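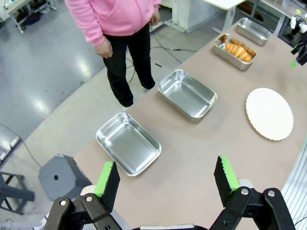 Prorix says the lids are worth buying at the same time, and after using the older version of this tray in a bakery kitchen for two seasons I agree. The flat lids stack better than the domed ones.

## Jereo Stainless-Steel Trays

Jereo trays are rectangular, open-top trays for food prep, cold storage and serving lines. They are made from a single sheet of stainless steel with no seams inside, and the corners are rounded so a cloth or sponge can reach all the way in. The rim is rolled under on all sides.

The range covers four depths. All of them share the same rim, so any Jereo lid fits any tray of the same length and width. Trays of the same depth nest when empty.

### What's in the pack

- 4 trays, all one depth
- 1 care sheet
- Lids, dividers and drain plates are sold separately

### Use

The trays can go from the refrigerator to a steam table. Let a frozen tray stand at room temperature for a few minutes before it goes over heat – sudden changes can warp the base slightly, and a warped tray will rock on a flat counter. They can be used in a conventional oven without a lid. Do not use them in a microwave.

The shallow tray is the one most kitchens order for sliced meats, cut fruit and pastry. The deepest is meant for soups and sauces and is heavy when full. Use two hands.

### Cleaning

Wash before first use. Trays are dishwasher safe, but dry them by hand if your water is hard, or white spots will form on the base. For burnt-on food, soak in warm water with a spoonful of baking soda and wipe with a nylon pad. Steel wool leaves scratches that hold food.

Salt can pit stainless steel if it sits. Rinse trays that have held brine, olives or pickles at the end of the shift.

### Fit with other equipment

Jereo trays fit the Kocsis counter rail and the Kocsis rolling rack. They also fit the older Traken rack, but only with the adapter bars in place. The deepest tray does not clear the lower shelf of the Traken rack.

### Ordering

Single packs ship from stock. Orders of 11 packs or more go out on a pallet and need a delivery address with a loading dock or a lift gate. Please tell us which one when you order.

Mixed-depth packs were dropped in December. Customers who want one of each depth can now order trays singly through the spare parts page, where lids and drain plates are also listed.

Returns are accepted on unused trays in the original wrap. Trays that arrive dented are replaced free – keep the carton until the claim is settled.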